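Trillska Chores: data card
Version 2, 23 Oct 2020
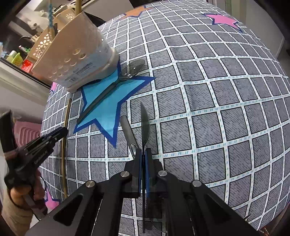

Tahmineh Golestani wrote in on the first draft that a success rate says little about chores unless the card also states how long a person takes for the same job. Both times are now recorded for each task.

Scope
Short two-handed household tasks, demonstrated by people with hand-held grippers. The question behind the set is whether a policy trained on such demonstrations can do the same chores unattended. At present it can do a few of them, slowly.

Contents
836 episodes recorded, 732 kept. Dropped episodes had tracking loss or a missing end marker. Task groups: cutlery sorting, basket loading, cloth folding, wiping.

Splits
The test split has 200 episodes, all from the Odberg kitchen. Train and validation come from Cabrera and Skomville - no site appears on both sides.

Known problems
Transparent utensils give poor depth. Use the color stream for these and mask the depth channel.
Thin handles lying flat are often missed on the first grasp.
Patterned fabric confuses the baseline segmenter. Retraining it helped on cutlery but not on folding.
Left and right gripper clocks drift in long episodes. Run the sync script before loading.

Not covered
Hot surfaces, sharp knives, anything involving pets or children.

Next release
November, with corrected labels for basket loading.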